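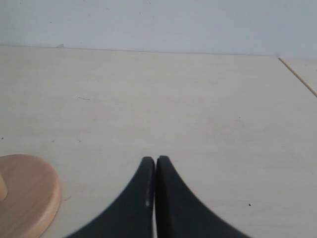 Speaker notes: Keeping the Clurden railcars running
Evening meeting, doors 7 p.m., start 7:30

Opening

Thank the society for the invitation. Check that the people at the back can hear.

Say what the talk covers: the diesel railcars that worked the Clurden branch, how they were built, why they gave trouble, and what it took to get one of them back into service. I will leave the steam years alone. There is plenty in print on those already.

Ask who rode on the branch before it closed. Usually a few hands go up. Take one or two short memories, then move on.

1. The line

The branch left the main line at Iyer and climbed to Clurden, 16 miles away. Single track, with one passing loop near the middle. The ruling grade was on the upper half, and it is the reason for most of what follows.

Traffic was light. Milk and feed going down, coal coming up, a school train in the morning. By the time the railcars arrived the freight had already started going to the highway, and the company wanted something that could run with a crew of two and no fireman.

Point out that the loop was short. It could hold a railcar and one trailer with a little to spare. That set the length of every train on the line.

2. The order

The company ordered 8 cars from Flilell. They were delivered over one winter and a spring. The first two came with a different radiator arrangement from the rest and can be told apart by the roof.

Underfloor engine, 280 horsepower, made by Trenex. Mechanical transmission with a fluid coupling and a four-speed gearbox. One axle driven on each of the two trucks in the later cars. Only one truck powered in the first pair.

Explain the fluid coupling for people who haven't met one. Two bladed wheels facing each other in a housing full of oil. The engine turns one, the oil turns the other. It slips when the car is starting and nearly locks up at speed. Use hands to show this. Don't spend more than a minute on it.

3. What went wrong

Cooling first. The cars had been designed for flatter country. On the climb to Clurden the engine worked hard at low road speed, and the side-mounted radiators got very little air. Drivers learned to stop at the loop with the engine idling and wait for the gauge to drop. The timetable was later changed to allow for it, although the printed version just showed a longer stop.

Then the gearbox. Third gear was too tall for the steep section and second was too short, so the drivers changed back and forth between them all the way up. The bands wore out early. The shop at Iyer kept a rebuilt gearbox ready on a stand and could change one overnight.

Leaves in the fall. A light car with one powered truck does not do well on wet leaves. The first pair were moved to the lower half of the line from October on.

The heaters. Get the laugh here if there is one. They took their heat from the engine cooling water, so the saloon was hot going up and cold coming down.

Pause and have some water.

4. Changes made in service

Bigger fans, driven by belt from the engine. These helped, but the belts needed constant attention.

A lower final drive ratio on the six later cars. Top speed fell, which did not matter on this line. Gearbox life roughly doubled according to the shop books.

Sand gear fitted to the first pair. The boxes were placed under the end seats and had to be filled from inside the car, with a bucket.

Mention that the paint scheme changed at the same overhaul. Someone always asks. Dark green with a cream band, then plain green, then plain green with a yellow panel on each end.

5. Closure and after

Passenger trains ended in August, with the school contract going to a bus company. The freight lasted a while longer behind a hired switcher. Five of the cars went straight for scrap. Two were sold for use as site offices and have not been traced. One, the last built, stood behind the shop at Iyer with its windows boarded up.

6. The restoration

The frame was sound. The floor was not, and neither was most of the wiring. Engine seized on two cylinders.

Total so far is 3,000 hours of work on the mechanical side alone. The body hours were not recorded in the early years.

Parts: pistons were made new from a drawing. The fluid coupling was only cleaned and resealed. Brake cylinders were overhauled by a commercial shop. Gauge glasses came from a farm sale.

The hardest job was lining up the engine with the gearbox. The mounting rubbers had gone hard and the car had settled to one side, so any measurement taken with the old rubbers in place was wrong. We measured it three times before working that out. Replace the rubbers first, then measure.

Test running was done on the bottom mile and a half at Iyer, at walking speed to begin with. The first run with passengers was on a Thursday evening, members only.

7. Still to do

Second driving cab needs its desk and controls.
Heater matrix leaks.
Seats for the rear saloon, frames in stock, no covers.
Exhaust bracket cracks again every season and needs a better design.

Questions

Likely ones:

Can it go back to Clurden? No. The upper half is a trail now and one bridge has been removed.

What does it burn? More than it should. Ordinary diesel, with the pump set slightly lean.

Why not fit a modern engine? It was discussed. The original was repairable, and a new one would have meant new mounts, new shafts and a new coupling.

Leave the spare piston on the front table for people to handle afterward. It is heavier than it looks, so ask them to use both hands. Room has to be clear by 9:30.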